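Stelano School of Allied Health
Nutrition and Chronic Conditions, Unit 13
Handout prepared by Nikola Tokarz

Iron deficiency anemia: the basics

Anemia means the blood carries less oxygen than the body needs. Low iron is the most common cause. The body uses iron to make hemoglobin, the protein in red blood cells that picks up oxygen in the lungs.

Common signs are tiredness, pale skin, shortness of breath on stairs, cold hands and headaches. Some patients have no complaints at all and are found through a routine blood test. Ferritin shows how much iron is stored. It can read normal during an infection even when stores are low, so look at it together with the full blood count.

Who is at risk: people with heavy periods, pregnant patients, frequent blood donors, infants and toddlers, and anyone with slow bleeding in the gut. In older adults a new iron deficiency should always be followed up.

Food sources

Heme iron comes from meat and fish and is absorbed well. Non-heme iron comes from beans, lentils, greens, eggs and grain products, and less of it is taken up. Vitamin C at the same meal helps. Tea and coffee with the meal get in the way.

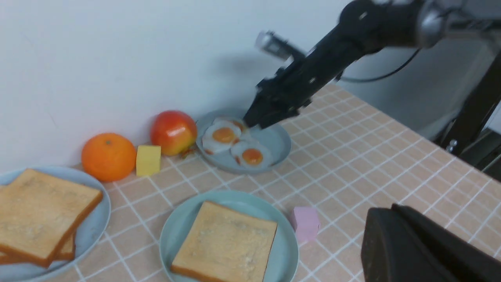
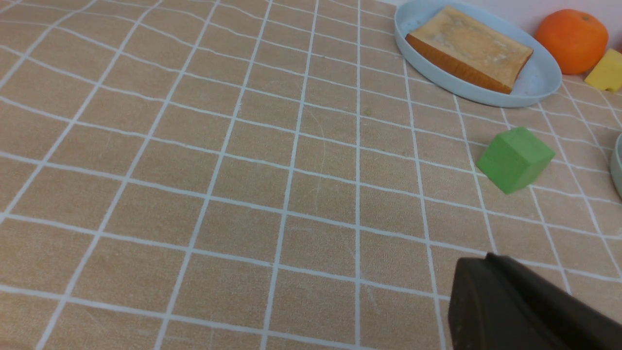 Breakfast foods: fried eggs (first picture) and toast (second picture).

Tablets

Iron tablets can cause constipation, nausea and dark stools. Tell patients about the dark stools in advance. Calcium supplements and antacids should be taken at a different time of day. Tablets are usually continued for several months after hemoglobin returns to normal, to refill the stores. Keep them locked away from children, as an overdose is dangerous.

For the June session: read the Gebru case (13 pages) and write down which blood tests you would order first. Allow 30 minutes. We meet in room 410.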